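Can It Put the Pens Away? Desk Tidying with a Small Gripper Arm

Second-year project report, Reinholz College
24 shares 3 comments

1. Why we picked pens

The original proposal was a laundry project. We had watched the promotional videos like everyone else in the class, and we wanted to find out whether a machine we could afford would fold a tea towel. Our supervisor told us to pick something with harder edges, so we moved to the workbench, which is always covered in stationery by the end of a session.

Putting pens away is a real chore. A person does it while talking to somebody else. You pick up the pen, find its cap, push the cap on until it clicks, and drop the pen in the cup. In a shop the same job turns up as restocking the tester stand, and Bevow, the stationery shop that gave us most of our pens, has a staff member do it every afternoon before closing. We asked what they would pay for a machine to take it over. The answer was that they would want to see it work first, and we think that was fair.

2. Equipment

We used a Flostari arm with a two-finger gripper and a small camera at the wrist. The control software was Sakton, in the free student version. Sakton learns from demonstrations: one of us drove the arm by hand controller, the software recorded what the camera saw and what the arm did, and afterwards it tried to do the job alone. We recorded over 16 sessions between March and May. Three of the early ones had to be thrown out when we found the wrist camera had worked loose and was pointing at a different bit of table from one session to the next.

We did not sand or repaint the bench. It is scratched and speckled, and a few people suggested a clean white board would help the camera. It probably would have. No kitchen or shop counter we know of is a clean white board, though, and we wanted the result to mean something outside the lab.

3. Method

The chore was split into two parts.

Part A: pick up any capped marker and drop it in the cup.

Part B: pick up an uncapped pen, match it to a cap of the right colour, and put the cap on.

Each part got 50 attempts with the arm working on its own. Between attempts one of us shuffled the bench by hand without looking at the screen. An attempt was a pass if the job was finished with no human touching anything, and there was a time limit of two minutes. We argued over the limit. Some of the group thought it was too generous when a person needs a few seconds, and others thought it was harsh on a cheap arm. We kept it, mainly to avoid standing there all evening.

4. Results

Part A went reasonably well. The arm passed 41 attempts. Most of the failures were rolls: one finger touched the barrel before the other, the marker turned away from it, and the gripper closed on nothing. Markers with a pocket clip rolled less because the clip stopped them, so the arm looked cleverer on those than it deserved to. If we had only used clipped markers we could have reported a much better figure, and we suspect some published figures are made that way.

Part B is the reason this report has the tone it has. The arm passed eight attempts out of 50. It would often choose a sensible cap, get it off the bench, and then have nowhere to go with it. Capping a pen is a job for two hands. With one gripper the pen has to be held by something else, and we ended up adding a foam block with a slot in it, so the arm could stand the pen up before fetching the cap. That means a person had already redesigned the job before the machine began. We still counted those as passes, and a stricter group would not have.

The other trouble was which way round the cap was lying. A cap has an open end and a closed end, and from overhead the difference can be a bit of shadow. The arm regularly carried one over to the pen with the closed end leading and pushed. One nib was bent flat this way and we had to retire the pen.

5. What the claims look like from here

The Sakton student guide describes the software as ready for "everyday tidying". We would accept that for Part A, if the everyday tidying is done on a flat bench under steady light with somebody nearby to pick things off the floor. We would not accept it for Part B. Setting up, recording and re-recording took us far longer than putting away every pen in the building would have, and the arm needed watching the whole time it ran. A chore you have to supervise is still your chore.

We know the reply to this, having heard it at the mid-year presentation: more demonstrations and a second arm would fix it. They might. We only have the one arm, and we can only report on what was on our bench. A second arm also doubles the price, and Bevow's staff member is already quick at the job.

6. Problems with our own work

The pens came from one shop, so there was not much variety. Nearly all the demonstrations were done by the same two people, both right-handed, and the arm seems to have picked up a habit of coming in from the right. We changed the foam block halfway through Part B without restarting the tally. The blinds were sometimes up and sometimes down, and we did not write down which. Anyone repeating this should write that down, as glare on the bench looked like it mattered.

7. Bench layout
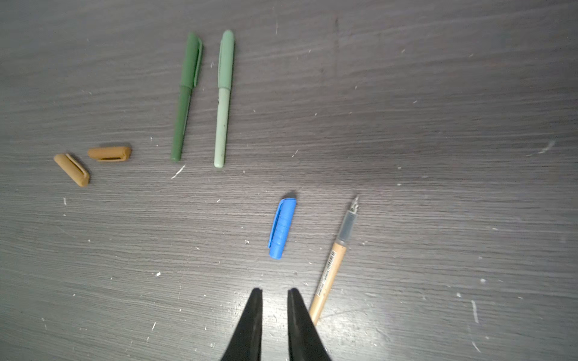 Reinholz College Student Project Reports, vol. 8, p. 16

Figure 1. Bench from the wrist camera, fingers open. The tan pen has its nib exposed, and there are two tan caps over to the left for the arm to choose between. The blue cap is a distractor. Both green markers are capped and belong to Part A. Note the patch of glare on the table by the fingers.

8 shares 0 comments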